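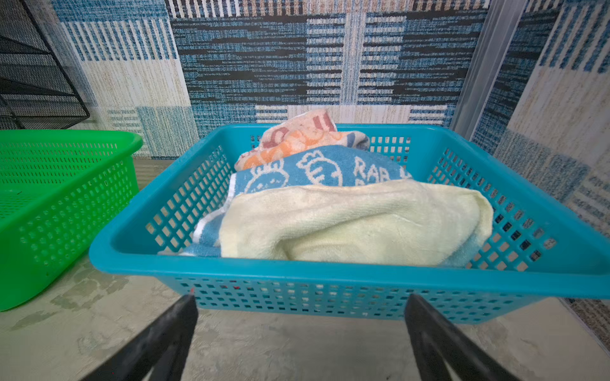
Trorkusov Laundry Forum > Work and machines > Arms in the towel room, six weeks later

heidrun_b
Posted Wednesday, 8:14

Good morning to all. In April I wrote in this forum that our laundry will get robot arms for the towel sorting, and some of you asked me to come back when I know more. So I come back.

We wash for two swimming schools and one children's hotel. Before, there were 2 persons at the sorting table for each shift. They took the towels out of one basket, looked at each, and put it in the right basket for the customer. Now the arms do a part of this and one person stays near them. The other person went to the ironing room. Nobody lost the job, but the ironing room is warmer and she did not ask for it.

My own day is different also. I fold less and I watch more. My shoulders feel better in the evening, my head feels worse. Last week the arms moved 2,316 pieces and I was called to help 36 times on the worst day.

Heiðrún Blöndal

calvo_press
Posted Wednesday, 9:02

Thank you for the numbers. What are the 36 calls for? In our place (Calvo, hotel linen only) the seller promised that we would be called for "exceptions," and then every thick towel was an exception.

heidrun_b
Posted Wednesday, 9:40

Mostly two things. Plush towels, because they bunch up and the gripper takes a fold of two towels together. And printed children's towels, when the picture is hidden inside the fold and the system can't decide which customer it is. I can tell from one corner. I have seen these rabbits for years.

oldmangle
Posted Wednesday, 12:25

I will be the unpleasant one. You say nobody lost the job. Wait until the contract for the ironing room comes up. At Skirska they said the same words to us, and after one winter we were 22 people and no new person was hired when someone left. That is also losing jobs, only slower.

calvo_press
Posted Wednesday, 12:51

I don't agree completely. We could not find people for the sorting before the machine came. Two started and left in the same month. It is a boring job and it hurts the back.

oldmangle
Posted Wednesday, 13:10

Then pay more for it. Boring work with good pay finds people.

heidrun_b
Posted Wednesday, 15:33

I think you are both a little right. What I would like to see is that the person who watches the arms gets a higher pay grade. It is a new skill and we learned it alone, with a thin manual. I asked my manager and she said she will "look at it." I am still waiting.

For those who wanted to know how the work looks, two arms and two baskets:

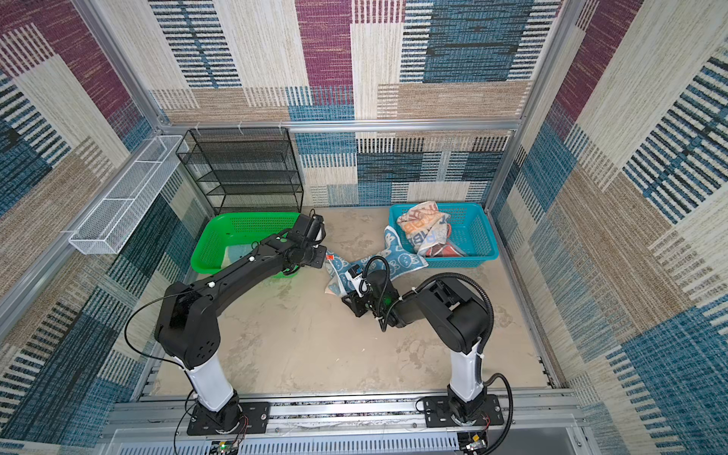
brerine_nights
Posted Wednesday, 16:05

Does one person have to stand beside the arms for the whole shift?

heidrun_b
Posted Wednesday, 16:20

Most of the shift, yes. I can go away to load a washer, but I must hear the signal and come back, so I don't start anything long. On a quiet day I can do the customer papers at the same time.

brerine_nights
Posted Wednesday, 16:31

Then that is the part I would not like. With my hands busy, the night goes fast. To wait for a signal is tiring in another way.

calvo_press
Posted Wednesday, 17:12

We change the person every two hours for this reason. Ask for it before you ask for the money, it costs them nothing.

heidrun_b
Posted Wednesday, 17:45

I will ask for both in the same meeting. Thank you, I write again when I have an answer.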